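The Stone That Is Not Stone
Why so many kitchens still want gray veins on white
By Hjørdis Isaksson 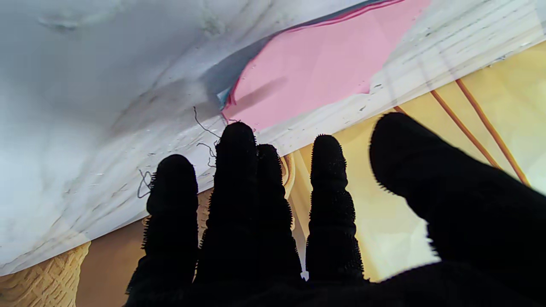
My grandmother had one real marble shelf, in the pantry, and she put butter on it. Everything else in her kitchen was painted wood. When I moved to Skundovach I noticed that people here do it the other way around: the pantry is plain, and the kitchen is full of white surfaces with gray veins, on the counters, the tables, the window sills, even the insides of drawers. Most of it has never been near a quarry. Look closely and the surface often tells you many things at the same time, with soft streaks drawn across the white, small flecks and scratches where your eye does not go at first, and then a pale edge where the marble pattern stops and a fine wood grain takes its place. I have become fond of that edge. It is the place where one material stops pretending to be another.

The workshop Rätsep stands behind the bus station, in a long building that used to be a bakery. Līga Sakalauskas has run it for 20 years. She repairs kitchen tables, and on the Wednesday when I visited, she had three of them standing on their sides against the wall, like horses waiting to be let out. All three had a marbled top.

"People bring them and they are ashamed," she told me. "They say, I know it is not real. I say, it is a real table."

She works slowly and talks while she works. First she washes the top with warm water and a little dish soap, and then she waits until it is fully dry, because a wet surface hides its scratches. After this she moves a lamp down until the light comes almost flat over the table. Suddenly there is a map. Knife lines, mostly short ones, and almost always on the side where the right-handed person sat. Round marks from pots. Once she found a whole column of numbers that had been pressed through paper by a hard pencil, and the last one was 1444. She asked the owner about it, and he thought it was perhaps the price of a boat.

What can be repaired depends on what is under the pattern. If it is a printed layer, you cannot sand it, and Līga is strict about this. Sand it once and you have a white hole in the middle of your vein. She fills the deep marks with colored wax, in two or three grays mixed on a saucer, and she leaves the shallow ones alone. The edges are a different matter. An edge can be taken off and replaced, and it is usually the edge that goes first, from belts, chair backs and children.

Here the opinions in Skundovach are divided. Ott Bite, who sells kitchens at Gronard, thinks that a marbled top must have a marbled edge, otherwise the eye is disturbed. He showed me a sample where the vein goes over the corner and continues down the side. It was very well made and I could not find the seam. Aivar Kazlauskienė, who has bought two kitchens from him and argued about both of them, prefers wood grain. She says that a wooden edge is warmer for the arms in the morning. I tried it with my own arms and I think the temperature is the same, but I understood what she meant.

Her kitchen was the nicest one I saw. It is small, 90 centimeters between the counter and the table, so that two people who cook together must agree on who turns first. The counter is white with gray streaks which go in one direction only, like smoke when a window is open. In one place there is a darker smudge. For a long time she tried to remove it, with baking soda and later with lemon juice - please do not do this on real marble - and then one evening she saw the same smudge again at the other end of the counter. It was part of the print. The pattern repeats itself.

"I was cleaning a picture of dirt," she said, and poured more coffee.

At Jerkano, the flea market by the river, old marbled tables can be found in August for very little money. Look under the top before you pay. If the underside has swollen near the edge, water has come in, and Līga will not be able to help you. If it is flat, and only the surface is scratched, carry it home. I did so myself last summer, with a borrowed bicycle trailer and two stops to rest. The table has a burn mark the size of a coin. I keep the butter on it.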